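Stack: Politics and Government > Legislatures and procedure

Committee rejected the nominee. Can the same name go straight to the full chamber?

Posted by Grallell

I'm trying to follow an appointment in our regional assembly. The executive put forward Irena Szewczyk for the audit post. The hearing committee voted against her on Sunday, after a second round of written answers. The executive's office now says it will "maintain the nomination." The standing rules are 208 pages and I can't find a clause that says the committee vote is binding. Rule 19 only says the committee "shall report its opinion to the plenary." Does a negative opinion end the matter, or does the plenary still vote?

dakard_r
Member, 1542 points

It depends on whether your rules treat the hearing as a filter or as advice. The word "opinion" points to advice. Under that model:

The committee reports, favorably or unfavorably.
The presiding officer places the nomination on the agenda.
The plenary votes on the nomination, not on the report.
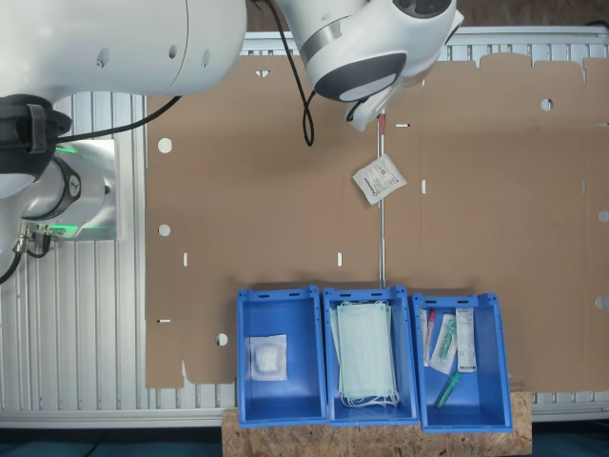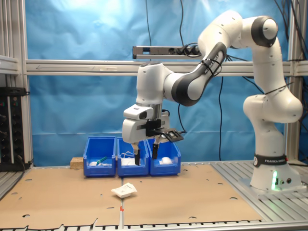
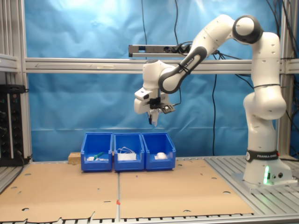
White robot arm, green status light at the base
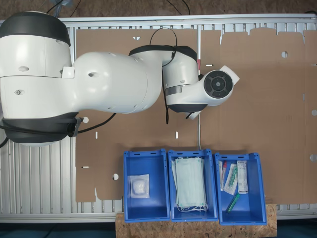 Check two more things before relying on this. First, the law that created the post. If it says the appointment is made "with the consent of the committee," that overrides the standing rules, and the nomination is finished. Second, the majority required. Some assemblies take a simple majority after a favorable report and an absolute majority after an unfavorable one. That clause is usually in the chapter on voting and not in the one on hearings, so searching for "nominee" won't find it.

"Maintain" normally means the executive is declining to withdraw. It has no procedural effect of its own.

Radulović
Member, 590 points

Mostly agree with the above. One addition: look for a deadline. Where I worked, the report lapsed if the plenary didn't take it up before the end of the session, and the executive had to submit the name again. A resubmitted name meant a new hearing.

Allow
New member

They always get through in the end. Ours was voted down twice and has the job now. Call the clerk's office and ask, they have to tell you.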